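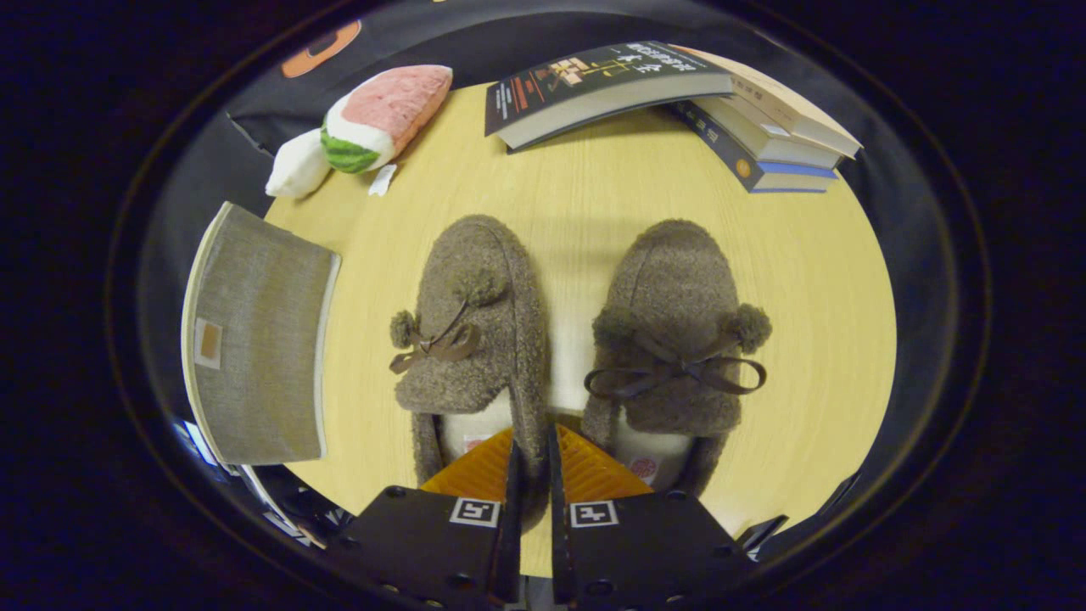
Figure 1. Slippers between the finger pads of a hand-held gripper. Books and a plush ice pop share the table.

Work and Automation, Unit 4
Who Teaches the Machine? Notes for the tutorial
Prepared by Flurina Holzer

Bring these notes with you. The reading on scheduling software has moved to next unit, so if you have already done it, well done, and please try to remember it until then.

1. Where we are up to

Last unit dealt with machines that arrive at a workplace in a crate, get bolted down and do one thing forever. The palletiser at Fellport was our case. It lifted cartons, the people who used to lift cartons were moved to other jobs, and the main argument was over who got which job.

This unit is about a less tidy arrangement. The returns centre at Flasville handles whatever customers have changed their minds about, and customers change their minds about everything. A fixed machine copes badly with that. A programmer can write down how to pick up a carton. Writing down how to pick up a fluffy slipper with a bow and pompoms on it is a longer afternoon.

So the firm, Hosa, took the other road. Staff do the handling themselves with a hand-held gripper, the movements are recorded, and a system called Daza is trained on the recordings. The worker's skill is the raw material. Keep that phrase in mind, as most of section 3 hangs off it.

2. The job, before and after

Before: a returns sorter opened the parcel, checked the item, decided whether it could be resold, and put it in the right place. Pay was by the hour with a bonus for speed. A good sorter could get through 300 items in a shift and had opinions about people who returned shoes in the wrong box.

After: 17 of the 34 sorters on the day shift were offered work as "demonstrators". The title was new. The pay was the old rate without the bonus, on the grounds that speed was no longer wanted. Demonstrators are asked to be smooth, clear and repeatable, and to do the same small task again with the objects shifted a little. One of them told me she had spent eleven years learning to be quick and a fortnight being told to stop it.

Look again at Figure 1 with that in mind. Each finger carries a ribbed orange pad and a square printed marker, and the pads are at the heels of the slippers. Your own hand would have hooked a finger inside each one and thought no more about it. With two flat fingers you need a plan. Several demonstrators said this was the part they enjoyed — working out how to do a simple thing with a poor substitute for a hand — and also the part that left their wrists sore.

The sorters who stayed on the old job noticed changes too. The odd and awkward items came to them, the bonus was still worked out per item, and it took until February for anyone in the office to connect these facts.

3. Questions of ownership and credit

Three positions came up in the interviews. I give them in the order I heard them.

The firm's view is that recordings made in paid time belong to the firm, like any other work product. It's a short view and the contract agrees with it.

The union delegate's view is that a shift's wage buys a shift's work. A recording goes on being useful after the person has clocked off, and perhaps after they have been let go. She wanted a payment for each batch used in training. She was offered a morning tea.

The third view came mainly from the demonstrators, who were less bothered by ownership than by having no say over what the system learnt. They knew which habits were bad ones. There was no form for that.

4. For the tutorial

Write a page, 800 words at the outside, on one of the following. Hand it in by 6th September.

(a) Should a demonstrator be paid as a sorter, a trainer or something else? Say who you would compare them with.

(b) The bonus rewarded speed. Draft a replacement that rewards good demonstrations, then explain how a bored person would cheat it.

(c) Choose a task from a job you have held and describe what would be lost if you had to do it with two flat fingers. Hospitality students may find they have an advantage.

Sore wrists will come up again in Unit 6 under workplace injury, so keep your notes from section 2.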